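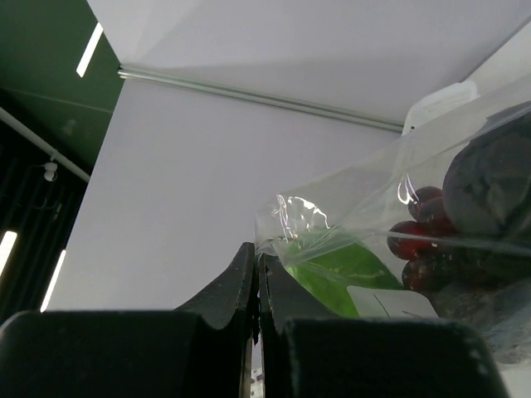 Keegan Treloar has run the grocery on Vatelberg's main street for nine years, and he would like to talk about bread bags.

"People want to see the loaf," he says. "They don't want to buy it. They want to see it." He switched from paper to clear plastic in October and sold 400 more rolls that month. He switched back once, on principle — it lasted until lunch.

His supplier, Plornum, ships bags in boxes of 3,000, which he keeps under the stairs and, lately, on them. Has he thought about charging for them?

"I put up a sign. Five cents. My own mother went to Serka for her bread." The sign is now in the window, advertising eggs.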